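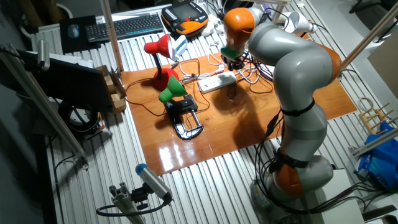 Red and green desk lamps with a power strip on the bench.

About Cidetti

Cidetti repairs, rewires and resells desk lamps and other small task lighting. We work out of a ground-floor shop on the Cuadros side of Zinilholm, a short walk from the bus station. The shop opened with one bench and a wall of shelves. There are 7 benches now, and the shelves have moved into the back room.

What we work on

Most of what comes through the door is ordinary. Bell shades, cone shades, clamp lamps, lamps on a weighted base, curved necks that no longer hold where you put them. We replace cords, plugs, switches and sockets. We straighten shades and touch up paint where we can match the color, and red and green are easier than most. Clamp jaws and pads are kept in stock for the common sizes. If a spring or joint is no longer made, we look for one in our parts shelves before ordering a copy.

We do not take ceiling fixtures, outdoor lights or anything with a glass shade over 33 inches across.

Last year we finished a little over 3,000 lamps. Many came from schools and offices that were clearing out study rooms and wanted the lamps back in one batch. The largest single order was 140 clamp lamps for the reading rooms at Skorkora.

How a repair goes

Bring the lamp to the front counter with its bulb removed. We write a ticket and tie it to the cord. The lamp is checked on the bench, and if the work will cost more than the amount on your ticket we call before going further. Power strips and extension cords can be dropped off with a lamp order. We test them but do not open them, and any that fail are recycled unless you ask for them back.

Finished lamps are held for one month. Please bring your half of the ticket.

Lamps for sale

Lamps that are given to us or never picked up are rewired and sold from the front shelves. Stock changes often, so we do not list it online. The clearance sale is in April, when we also sell loose shades, bases and boxes of mixed hardware.

Schools and offices

Batch orders need a count of the lamps and a note of which ones have clamps and which have bases. Pickup is available within Zinilholm. Ask at the counter for the batch form.

Page updated 9/9/20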